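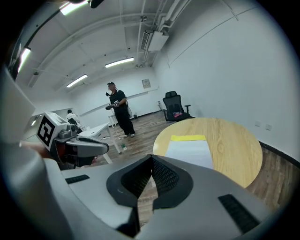

Nerden publishes practice guide for hand-held gripper work

Nerden has published a practice guide for teams that record tasks with hand-held grippers. The guide sets minimum requirements for room layout, marker placement, operator spacing and record keeping. It applies to all Nerden sites and to contractors working under the Tilter program from September.

Under the guide, fiducial markers must lie flat, stay clean and be fixed square to the housing. Soft pads are inspected before each session and replaced when the mesh surface is torn. Cables worn by operators are to be secured at the hip. Walkways between work surfaces are kept clear, and operators using two grippers take a break of 10 minutes after each recording block.

The requirements were drafted with Mahasneh, which reviewed 2,002 session logs from four sites. Marker faults and missing calibration entries were the most common findings. Each session log must now carry five entries: operator, device number, pad condition, calibration time and stop time.

"Sites were each following their own rules, and the logs could not be compared," said Suha Darwish, who led the drafting at Nerden. "The guide sets one procedure and one form."

Mimasell will audit the sites against the guide. Audit results will go to site leads, and open faults must be closed before recording resumes.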